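Leave the Field Alone

By Clifford Després

I came to Nistwood fourteen years ago, with a language I had learned mostly from books. In the books, American towns had a main street, a church and a ball field. Nistwood has these three. It has also one more thing which was in none of my books, and this is the open land behind Flakley Road that people call the back field, or sometimes only "out there."

In September the town started to talk about improving it. The plan comes from a firm named Dalisay, which made the new park in Marnham. I have read the plan two times, the second time with a dictionary, and I want to be fair to it. It is a serious plan. There will be a loop path with a hard surface, lights on posts, exercise stations, a small stage and a parking lot. There will be a sign at the entrance with the rules. I have nothing against any of these items one by one. I only do not want them in the back field.

What a field is for

At the first meeting a man asked me, in a friendly way, what I do in the field that I care so much. I could not give him a good answer that evening. My English becomes slow when many people look at me. I have thought about it after, and the answer is that I walk across it, and on Sunday I walk across it with my wife. Sometimes we stop and talk. Then we go home to eat.

I understand that it sounds like nothing. But a path tells you where to go, and a bench tells you where to sit down. I grew up in a city where every square meter had somebody's idea on it already. There was a place for children from three to six years, and another for children from six to ten. My mother was once told by a guard that we were sitting on the wrong grass. I do not tell this to say that the guard was a bad man. He had his rules on a sign, and when there is a sign, somebody must stand next to it.

The question of use

The people who support the plan say that the field is not used. I think they mean that no one has measured it. We have no gate and no tickets, so we have no figures, and a thing without figures looks weak in a report. Marnham can say that 901 people came to the opening of its park. It is a good number and I congratulate them. I would like to know how many came on a wet morning in the next month, but this number I could not find.

I went to see the park in Marnham, so that I would not speak only from fear. It is clean. The path is smooth and I saw an old lady with a walker who was using it with pleasure, and this made me think for a long time. She could not cross our field with that walker. This is the best argument for the plan, and its supporters do not use it enough. If the town would propose one flat path along the road side, wide enough for a wheelchair, I would vote for it the same day and bring my own shovel.

But the plan is bigger than that. The stage alone is meant for 2000 visitors. Where do they stand? They stand on the grass, and after two summers there is no grass, and then the town must put down something harder. I have seen how it goes with the small lawn in front of the library, where first came the planters, then the rope around the planters.
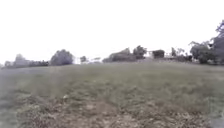 What it costs to do nothing

I must be honest about money also. To leave land alone is not free. Someone has to cut it from time to time, and someone has to pick up bottles. The town pays insurance for it. I asked at the town office for the yearly amount and the clerk was very kind, but she said it is mixed together with the roads and the cemetery, and she could not take it apart for me.

Still, I am sure it is less than lights. Lights need poles, and the poles need cable, and somebody must come with a truck when they go dark. And with lights we lose the only large dark place where my neighbor's daughter can set up her telescope. She is ten years old and she wrote to the town a better letter than this one.

My proposal is small. Let us make the flat path by the road, and wait five years before we discuss the rest. Dalisay can keep its drawings in a drawer, they will not spoil. The next meeting is at seven in the evening in the school cafeteria. I will be there, and I will speak slowly, so please have some patience with me.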